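Pesetti arm club: "The cube is the easy bit"

Posted in Clubs & Projects

Golnar Sadeghi is late to her own interview. Twenty minutes. She comes in with a backpack in one hand and a laptop already open in the other, and sits down sideways on the chair like she plans to leave again.

"Sorry. The build server. Go, ask me things."

She runs the arm club at Pesetti, the evening workshop where students from two schools and the community college share benches. Arm club is the newest group in the building. It started in August with 7 students and one arm, and the arm didn't work.

"It had been in a closet. The gripper was missing a finger and the wires to it had been cut, really cut, with scissors I think. So the first month was soldering. People signed up for robots and got soldering."

Did anyone quit?

"One. Then he came back when it started moving."

The project the club is working on now is called Nastum. The name came out of a vote and Sadeghi won't say what the other choices were. The goal is short enough to fit on a sticky note, and there is a sticky note with it on, over the bench: pick it up, put it on the plate, do it again. The arm gets an object and a target. A student drives it through the move by hand a bunch of times, the moves get recorded, and then a model trained on those recordings has to do it by itself.

Why a plate?

"Cheap. Round, so you can't cheat with corners. And everybody knows what 'on the plate' means, we don't have to argue about it. We argued for a whole evening about what 'next to' means."

So how is it going. She pulls a face, then pulls up a spreadsheet.

The students recorded 78 runs for the first model. They threw out 40. Some were thrown out because the driver's hand slipped, some because the recording started late and the arm was already halfway across the table. She's not upset about that number. She thinks it's the most useful thing they did all fall.

"You sit a sixteen year old down and say, watch your own runs and tell me which ones you'd want somebody to learn from. They are brutal. Way more than me. I'd have kept half of the ones they tossed."

What was the first model like?

"Bad. It loved the left side of the table. Whatever you gave it, it went left, because nearly all our runs had the cube on the left. Which, fine, it did what we showed it. I knew that would happen and I let it, sorry, I think that's a better lesson than me standing at a whiteboard."

After that came a rule, written by the students. Between runs you move things. All of it, and not in a pattern. There was some grumbling about the rule - it makes a session slower, and the driver has to get up every time - but it stuck.

The objects are another story. Early on they used whatever was in people's bags. Erasers, a granola bar, keys. Keys were terrible. Now it's a small kit that lives in a shoebox, and Sadeghi has opinions on all of it.

"Sponges are the best thing we own. You can grip a sponge wrong and still be okay, it forgives you. Beginners start with sponges. The cube is the easy bit too, it's got flat sides. The cylinder, no. The cylinder is where people find out about friction."

She gets up to show how the finger closes, using her own thumb and a pen. The pen shoots across the room. She says that's pretty much it.

We talk about money for a minute, she doesn't love this part. The arm came free. Controller boards came from Zenemum, a repair shop near the station that sells off old stock, and she paid for those herself and then got paid back, eventually. The club's cost for a student is zero and she wants it to stay that way. Filament is what they run out of.

What does she do when something breaks in the middle of a session?

"Stop. Unplug. Then somebody writes down what it was doing, before anybody touches it, that's the order. They always want to fix first. I get it, I want to fix first."

She shows me the notebook. Most entries are one line. "Jerked at start, again." "Cable caught on table." "Grip closed early, no idea." One page just says "LUNCH??" and the session was at 6 pm, so who knows.

There's a regional showcase coming, at the Awasthi building, and the club has a table. 5 of the students are going to present. Each team gets a slot and the arm has to run live. Sadeghi would of preferred a video. She was outvoted.

"They want it live. They said a video proves nothing. And they're right, but I'm the one who has to carry the arm up the stairs."

Is she nervous?

"About the light. Our bench is so bright, everything's white, white table, white plate. We trained on that. Then we go to some hall with yellow bulbs and a brown table and I don't know what it'll do. We're taking our own tabletop. Maybe a lamp. Is that cheating? I asked them if it's cheating and they had a vote on that as well."

(It isn't, seven to nothing.)

By then she's looking at the clock on the laptop. There are students at the bench and someone is calling her over for a cable. She says come look if you want, just don't lean on the table.
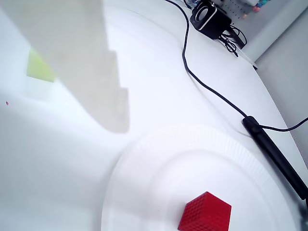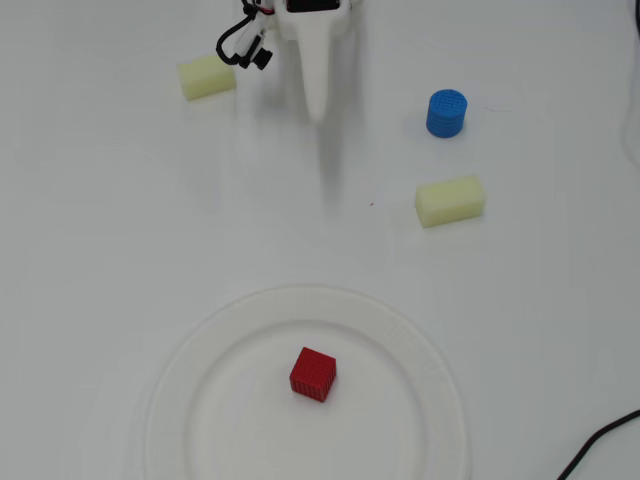
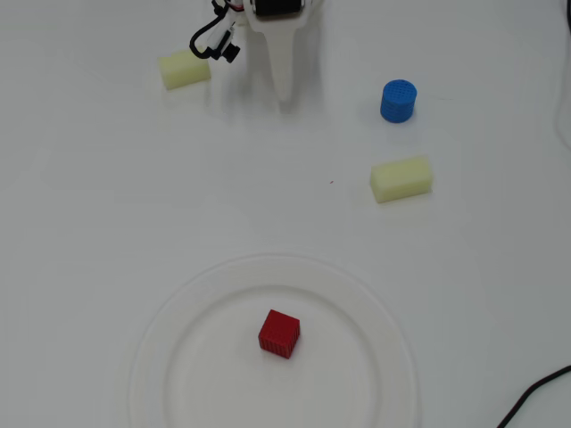

Red cube, white plate, arm overhead, all on the club's bench.

Comment from Teodor: We ran something close to this at our school last year and the light thing is real. Ours fell apart in a gym under orange lamps, and bringing the tabletop only helped a little. What fixed it was going back and recording more runs with the blinds open, blinds shut, one desk lamp on, no desk lamp. It took us two extra weeks and people complained the whole time. Also, would the club share the rule about moving things between runs? We never wrote ours down and every driver did it differently.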